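Prernus Folding Table, White, 4 ft
Sold by Stastitz Supply
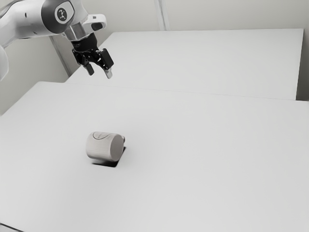
We carried three other white folding tables before this one and dropped all of them. The Prernus stays in the catalog for now. It is a decent table with a brochure that oversells it, so read this page before you read theirs.

What the maker says, and what we think

"Stain-proof top." No white table is stain-proof. Coffee wiped up the same hour left no mark on our store sample. Red marker left overnight did, and so did a ring from a rusty paint can. If you are buying for a kids' art room, get the gray one and save yourself the scrubbing.

"Holds 400 pounds." Spread evenly across the top, with all four legs locked, on a flat floor. Put the same weight on one end and you are on your own. We have had two tables come back with bent leg braces, and both buyers told us somebody had been standing on them to change a light. Don't.

"Sets up in seconds." The legs swing out easily enough. The locking rings are stiff when new and one of them always needs a shove. Say a minute, and watch your fingers.

"Commercial grade." This phrase means nothing. Anyone can print it on a box.

"Tested for 4,000 folds." We asked Prernus who ran the test and whether there was a load on the table while they did it. We were sent the brochure again.

Using two or more together

Most orders are for pairs, so this comes up a lot. The tops are the same height out of the box, but the edges are slightly rounded, and when you push two together you get a shallow groove along the seam. Pens roll into it. Cards and paper slide under the lip if you're careless. A runner or a cloth takes care of it for a dinner or a sale table. For cutting fabric or laying out posters it will annoy you every single time, and you should look at the one-piece Tamiru instead, which costs more and weighs a good deal more.

Prernus sells a clip that is supposed to hold two tables edge to edge. We tried it and stopped stocking it. It keeps them from drifting apart on carpet — barely — and does nothing about the groove.

Details

Top: white, matte, light texture
Length: 4 ft
Height: fixed, no adjustment
Legs: powder-coated steel, fold flat
Feet: plastic caps, replaceable
Indoor use only, whatever the box says
Item number: 111

About the finish

The matte top hides fingerprints well. It does not hide scratches, which show up as thin gray lines and stay there. Skip the scouring pads. Dish soap and a soft cloth are fine, and the "table restorer" spray sold by Gristska is, as far as we can tell, soap in a nicer bottle.

Leave it on a sunny porch and it will yellow. Our own outdoor sample went out in August and we could see the change before the leaves came down.

Shipping and returns

Orders over $50 ship free, so every table does. Check the corners before you throw away the carton, as that is where the damage happens. You have 30 days to send it back unused. A table with marker on it has been used.

The maker's warranty covers the legs and hinges for one year. It leaves out the top, the feet and "cosmetic wear," a term that seems to stretch to whatever you are calling about.

Page last updated 28 March 2021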